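Home Shop Talk > General > Automation and Gadgets

Thread: Are we there yet with robots doing actual chores?

planerdust
Posted 03/08/2020

OK so my brother-in-law sent me yet another video of a robot folding a towel and told me I'd have one in the garage by next summer. I run a one-person shop making picture frames and small shelves, and what I want is something that will take cut pieces off the bench, stack them, and put the offcuts in the scrap bin. That's it! I don't need it to talk to me.

Has anybody here gotten a machine to do any part of that at home? I'm not talking about a CNC, I have one of those and it's great, but it just sits there until I feed it. I mean the in-between stuff. Picking up, putting down, tidying.

kerf_and_kettle
Re: Are we there yet

Nope. Next question.

OK, longer version. I work at a place that makes cabinet parts and we have two arms on the line. They are fantastic as long as every part shows up in the same spot facing the same way. We spent 14 weeks getting the fixtures right for one of them. Move the infeed fence a hair and it's grabbing air. Your bench at the end of a Saturday-type mess is a whole different animal.

mopbucket_marv
Re: Are we there yet

Disagree a little with kerf. My floor robot (a Sekon, the cheap one) does a real chore every single day and I haven't swept the kitchen since June. It gets stuck under the radiator now and then, sure, but so does my dog. If "chore" means "thing I used to do and now don't," then we're already there on floors.

planerdust
Re: Are we there yet

Marv, fair, but a floor robot doesn't pick anything up. You still have to get the socks off the floor before it runs, right?

mopbucket_marv
Re: Are we there yet

...yes. I pick up the socks.

gluebottle77
Re: Are we there yet

Long post coming, sorry. I've been messing with this in my evenings since last fall, all in simulation because I can't afford a real arm that I'd trust near my windows. The project is called Cidness (don't ask, the cat walked on the keyboard and I kept it). The idea is exactly what planerdust is describing. A tabletop, an arm with a two-finger gripper, a few bits of wood, and the job is to sort out the long pieces from the short ones.

Simple, right? My first version had everything lying flat and square to the table and it looked like genius. Then I started dropping the pieces in at random angles and it all went downhill. I let it run 500 tries overnight and it got 346 of them, and I was pretty pumped until I watched the replays and saw how many of those were lucky bumps.

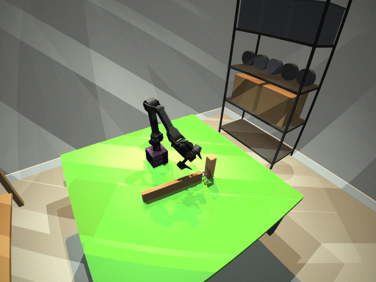 The trouble is mostly with pieces that are near each other. A long plank by itself, no problem, it comes down across the middle and lifts. Put a small block standing on end right by the tip of the plank and now there's a decision to make. Go for the block first and you risk knocking it over with a finger on the way in. Go for the plank first and the end of it swings and takes the block with it. You or I would hold the block with one hand and slide the plank out with the other and never think about it. One arm doesn't get to do that.

And this is with perfect information, by the way! In the sim I can just ask where the block is. In your garage you've got a camera, bad light and sawdust on the lens.

kerf_and_kettle
Re: Are we there yet

See, this is what I mean. 346 out of 500 in a make-believe room. If my helper dropped three out of every ten parts he'd be sweeping the parking lot.

gluebottle77
Re: Are we there yet

Sure, but your helper had twenty-some years of practice picking stuff up before you hired him. Mine's had one winter and a used graphics card.

dovetail_dee
Re: Are we there yet

I'm with gluebottle on this, I think people get way too grumpy about it. I started a small assembly job last year where a Nedel arm does nothing but hand me screws out of a tray. Dumbest job in the building and I love that thing. My wrist quit hurting. It doesn't have to do the whole chore, it just has to take the boring piece of it.

But yeah, somebody has to fill the tray, and that somebody is me.

planerdust
Re: Are we there yet

Dee what did the shop pay for that, ballpark? If you're allowed to say.

dovetail_dee
Re: Are we there yet

No idea on the arm, way above my pay grade. I do know the replacement finger pads are $178 a set because I wrecked one and got the speech.

kerf_and_kettle
Re: Are we there yet

$178 for rubber pads. I rest my case.

nightshift_lou
Re: Are we there yet

Been lurking. Gluebottle, have you tried making it push the pieces apart before it grabs? I did a little of that on an old bench setup, a secondhand arm I called Nagano. Just a nudge with the closed fingers to open some space, then look again, then pick. It was slow as molasses but I had a lot fewer knockovers. Standing blocks are still a pain, I ended up tipping them over on purpose and picking them up lying down.

gluebottle77
Re: Are we there yet

Ha, tipping them on purpose! I've been babying those blocks for weeks. Does the nudge need its own training or did you just script it?

nightshift_lou
Re: Are we there yet

Scripted. Three moves, picked whichever had the most open table in that direction. I can dig up the file if the old laptop still boots.

planerdust
Re: Are we there yet

So what I'm hearing is buy a bigger scrap bin and put it closer to the saw.

kerf_and_kettle
Re: Are we there yet

Put it on casters too.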